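4.2 The bag-packing task

I'll admit that bag packing was the task I least wanted to write up. Yee-man Lo had argued for it since November, on the grounds that our earlier Daltitz tasks only ever used stiff containers, and a canvas bag won't hold still for anyone. She was right, and it's the one where our method (we call it Grustside) earns its keep.
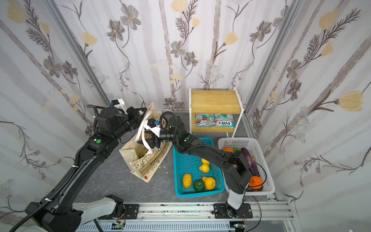
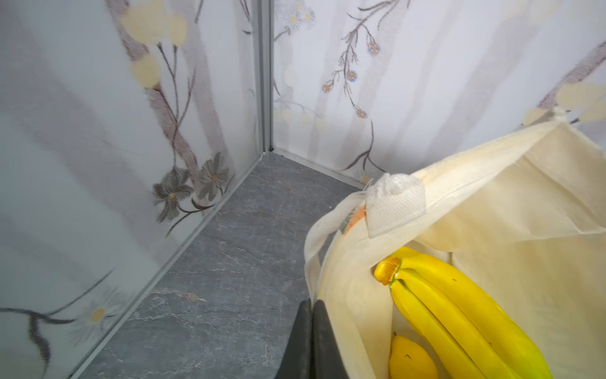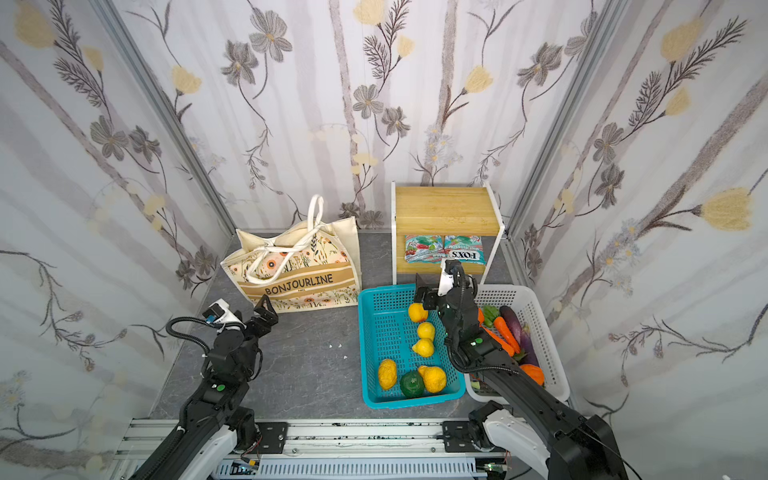 Figure 2. The bag-packing workspace. First and last: fixed views, with both arms at the tote bag (first) and with the right gripper over the blue basket (last). Middle: gripper view, with the fingers closed on one handle.

We collected 126 demonstrations by teleoperation, most of them driven by Benedita Fonseca, who is far more patient than I am. Each one starts with the bag standing open, and the operator has to move the named items from the two baskets into it, then take hold of the handles. I'd expected the picking to be the hard bit. It wasn't! The toy fruit is forgiving stuff, and even our plain baseline policy, Zarneck, learned to lift a lemon without much fuss.

The handles were another matter. From the fixed view they stand up nicely against the wallpaper, but once an arm gets near them they can end up hidden behind it, and a slack loop of cloth gives a policy very little to aim at. So we let each arm lean on its own wrist view during the last stretch of a reach, with a learned weight that decides how much to trust each camera. The weight is worked out afresh every 10 control steps (we tried doing it at every step and the arms dithered horribly).

We ran 400 trials, split evenly between Grustside and Zarneck. Grustside got hold of the handles more often, and the gap was widest when the bag had been turned at an angle to the rail. Most of its remaining failures came from one finger slipping outside the loop, which left the gripper pinching the rim. I don't think a better camera weight would fix that, and a bit of touch sensing probably would.

We also tried the hand-tuned switching rule from Lưu, which hands over to the wrist view at a set distance. It did well on an upright bag and badly on a slumped one. I've left its scores for the appendix, as we only had time to tune it for one of the arms.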